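Home | Reviews | Desks | Seating | Contact

November
By Annag Paterson

Braston Four-Week Desk Chair: does it earn the money?

I don't trust chairs that arrive with a booklet about my spine. The Braston costs 159 at the Corkden outlet in Comesthorpe, and the booklet promises "all-day ease" on its first page. All day is a long time.

Assembly needed one hex key and far too many washers. The gas lift is fine. The seat foam felt generous in the first week and noticeably thinner by the fourth, so I wonder what it will be like after 1,000 hours, the figure Braston prints on the box without saying what was tested.
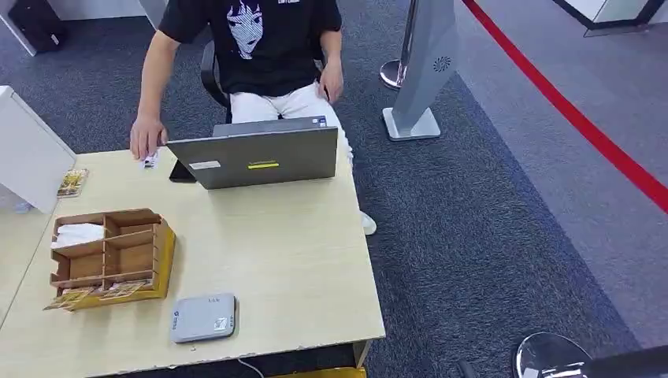
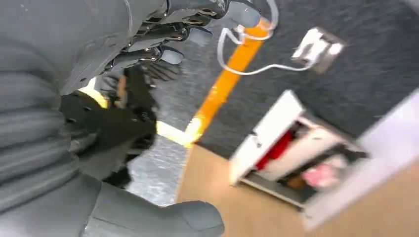
Annag Paterson

The lumbar pad slides up and down on 2 rails and has 4 stops. I could feel a difference between the top and the bottom. The middle pair might as well be the same setting. The tilt lock holds, though it lets go with a clunk that made my tea jump.

My old Çınar, bought secondhand and ugly as a boot, still wins for long typing sessions. If you sit for an hour or two at a time, the Braston will do. I wouldn't pay extra for the headrest.

Comments (2)

Abdul-Rahman Sowah: Same clunk on mine. Tightening the bolt under the lever helped for a week, then it came back.

deskmouse: Did yours smell of glue? Mine did until I left it by an open window.

Previous review | Next review | Back to top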